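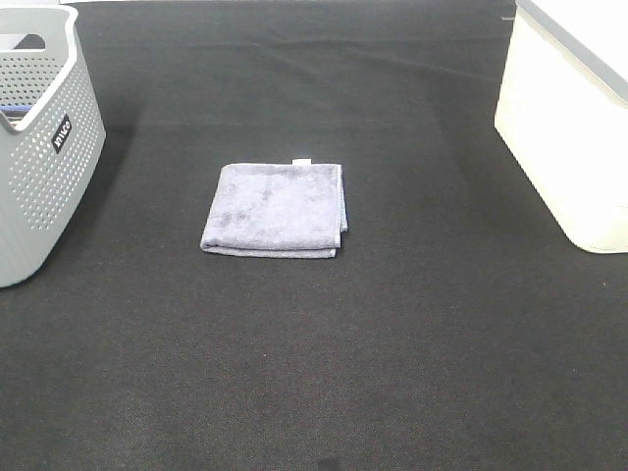

Folded towel between the gray basket and the white bin.

Looking After the Towel Cell at Sundholm

Posted Tuesday, June 23, 2026

Welcome back to the Sundholm gallery, and thank you to everyone who wrote in after the last batch and asked to see more of the everyday upkeep (there were more of you than I expected, which made my week!). The cell we call Pirkier has a new dark cloth on its table, and I've been spending my mornings getting it settled. It's a modest setup: one arm, one cloth, a basket on the left and a bin on the right. I'm fonder of it than I probably should be.

The towel sits a little closer to the basket than to the bin, with plenty of open cloth in front, and that is the starting layout we have used since September. I like the fold on this one, with its thick rounded lip along the front and the little white tag standing up at the back. If you have a cell like ours, do keep a lint roller on the shelf. Dark fabric collects every speck, as you'll notice if you look closely, and I go over it at the start of each shift and again whenever I'm waiting for the kettle.

Next comes the part of the job I enjoy most, going over the fingers. Ours have a covering of fine parallel ridges, and dust loves to settle in there. I open them wide, switch the arm to hold, and brush along the ridges with a soft toothbrush, never across them. Then a cloth barely dampened with plain water, and a good long wait before anything moves again. The pads on the Prokham cell were changed at 2173 cycles, and these will have their turn at 2438, which is the number on the sticker inside my cabinet door.

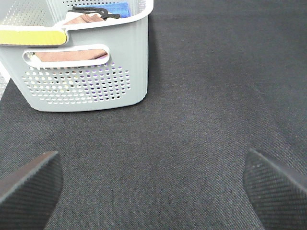 After the brushing I run the arm back out over the cloth at 80 percent speed and stop it short of the basket, just to see that both fingertips come in evenly from either side. The basket gets a check too. Its rounded corners make it easy to nudge out of line when you're reaching in for a cloth, so I set it down, step back, look at it from the front and usually set it down again. Three practice picks follow, and if the towel goes where it should, I sign the sheet and put the toothbrush back in its mug.

The Spahić cell is next on my list, and it has a cloth that badly needs replacing, so I'll have pictures of that one up as soon as the fabric arrives.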